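Tastdale Bench Sorting Set: data card

Version 2
Maintained by Arura
Last revised Sunday, August 30, 2020

Overview

The Tastdale set covers the sorting of packaged household rolls and similar cylindrical goods on a flat bench. It holds around 3000 short episodes. Each episode begins with a group of cylinders on the board and a record of the layout wanted at the end. The set is meant for work on grouping, label reading and tray loading. Paper goods, bottles and cans are outside its scope.

Bench layout

The working surface is a white board inside an aluminum frame. The back and side walls carry a leaf-patterned wallpaper, kept from the earlier Plidwood set so that the two can be compared. Wire mesh baskets on the frame hold hand tools, and these stay up during recording. A perforated plastic tray is the target container in the tray-loading episodes. The board is wiped between sessions but old smudges remain and should be treated as part of the background.
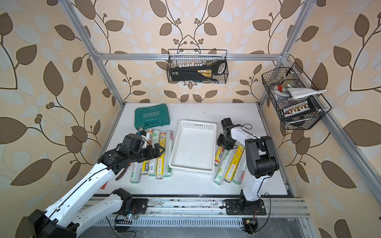
Layouts fall into three groups: side by side in a row, split into separate rows, and loaded into the tray. The start layout is stored in the field start_layout and the wanted layout in goal_layout. Both fields use the same vocabulary. An episode where the two are equal is a null episode and should be left out of success rates.

Items

Items are used in their retail packaging, seals intact. Wrappers differ in color, amount of print and gloss. Items with damaged wrappers were withdrawn in January and their episodes carry the flag wrapper_damaged. The item list gives length, diameter, main wrapper color and any text that can be read without turning the item over. Text is transcribed in its original script, with no translation. Where part of a label is unreadable, the transcription uses a question mark for each missing character.

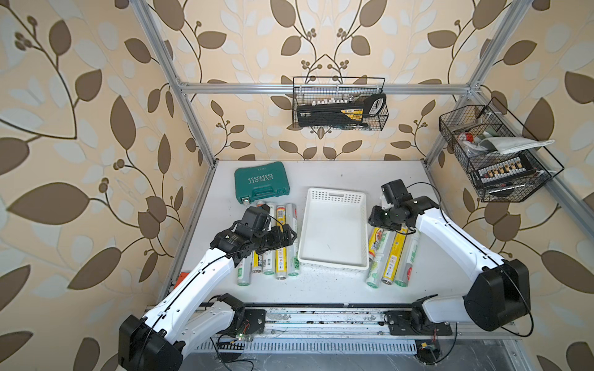
Rolls lying in two groups, left and right, on the white board.

Annotation

Every item in an episode gets an identifier, a group label and an orientation value. Orientation is one of flat, upright or leaning. An item counts as upright only while its long axis is within the tolerance set in config/orientation.txt. Barcodes are marked as regions but are not decoded. Glare on glossy wrappers is marked when it covers printed text.

Group labels follow position on the board. Wrapper color plays no part in them, and a group may mix colors freely. Users who need color groups can build them from the item list. 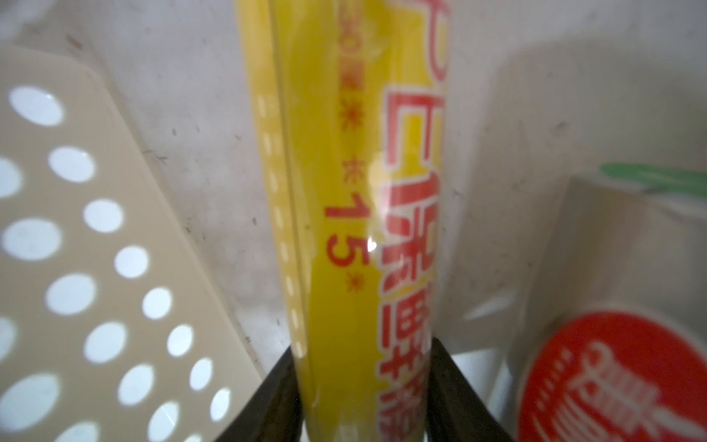
Pacheco writes that the label text should be scored separately from the wrapper color, as a yellow wrapper alone does not tell a reader which product is inside. The next version will split the two scores. Until then, label_score combines both and should be reported as such.

Splits

The training split has 2000 episodes. The remainder is divided between validation and test by item, so no item in the test split appears in training.

Known issues

Diameters in the item list were measured over the wrapper and run slightly large.
Some tray episodes lack a goal_layout value. Treat these as unlabeled.
Identifiers are not stable between versions 1 and 2.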